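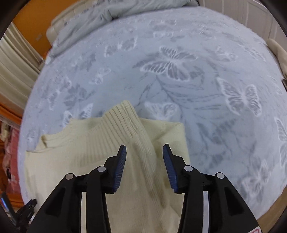 Ticket 91, opened by Birdie Villanueva, Tuesday
Hello again, and thank you for being so patient with me last time! My Calta washer is stopping mid-cycle on the delicates setting, always with 16 minutes left on the display, and then it just sits there humming to itself. I've cleaned the filter, checked the hose for kinks and run it empty with the door firmly shut (it finished fine that way, which puzzled me). It does it with sheets, it does it with towels, and it does it with knits like the cream sweater I have out on the bed, the one with the ribbed sleeves.

Reply from Dirk Vanhove, Calta support
Hi Birdie, lovely to hear from you, though I'm sorry it's about this. Finishing empty and stalling full makes me think of the drain pump. Could you tell me what spin speed you use, and whether there's water in the drum when it stops?
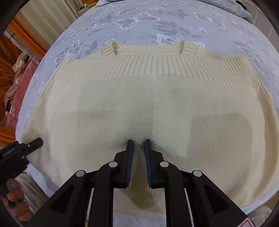 Update from Birdie
Spin is on low and yes, there were some 3 inches of water in there this morning. I opened the little pump cover with a baking tray underneath, as your manual suggests, and out came a hair tie and a good deal of fluff! My next load will be knits on delicates, and if you think it's safe I'd like to put that crew-neck in, the one with the wide ribbed band across the chest.

Reply from Dirk
Please try a couple of towels first, Birdie, and let me know how you get on. I'll keep the ticket open until then.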